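Bamum Hand Kit: what I'd budget before you order

By Anjana Howlader, Vollar equipment desk. Updated October 31, 2025

Hi! I look after the hand kits here at Vollar, and most of the emails I get are some version of "what will I really end up paying for?" So this page is the long answer. The Bamum kit is a pair of multi-fingered hands plus a close-range wrist camera, made for kitchen and household work. 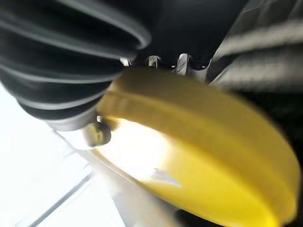
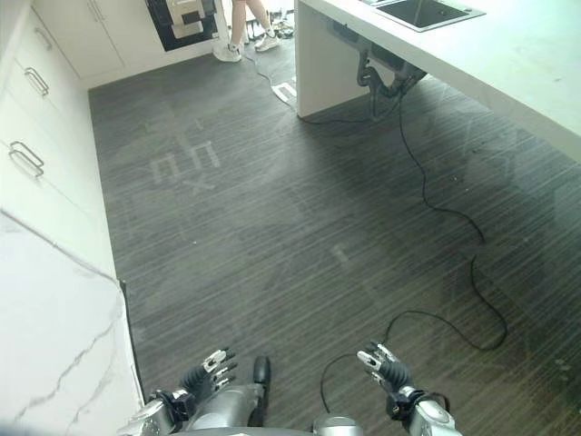
Start with the hands themselves. You buy them as a pair, left and right, and no, I can't split a pair (I've asked!). Lead time is six weeks from the deposit. It was longer back in August, when we were short on wrist adapters, but that has cleared up and I have stock on the shelf again.

Then there are the spares, and please don't skip them. I tell everyone to order one Leiva wear pack per pair, which is $93 and covers fingertips and the small screws. If your team plans on handling lids, jars and the like all day, get two. A torn fingertip in the middle of a project week is a miserable way to lose an afternoon, and overnight shipping costs more than the pack does.

Cables come next. The standard set suits a fixed bench. If your robot is going to walk up and down a room, add the long set for $200 and measure the whole route first, corners included. I had one customer measure in a straight line and, well, we sold them a second set.

Training is $300 for a remote session with me or someone on my team, and you can bring as many people as fit around your screen. We go through mounting, camera focus and how to swap a finger without losing the tiny washer.

What's not in the box:
Robot, controller and mounting arm
Lights for the work area
Trulteck adapter plate (needed for older wrists only, so check your model before you order)

One budgeting tip: put the wear packs under consumables and the hands under equipment. A lot of schools and labs have separate pots for those, and it makes the paperwork go faster.

Send me your robot model and a rough floor plan and I'll write you a quote. It stays good for 6 weeks.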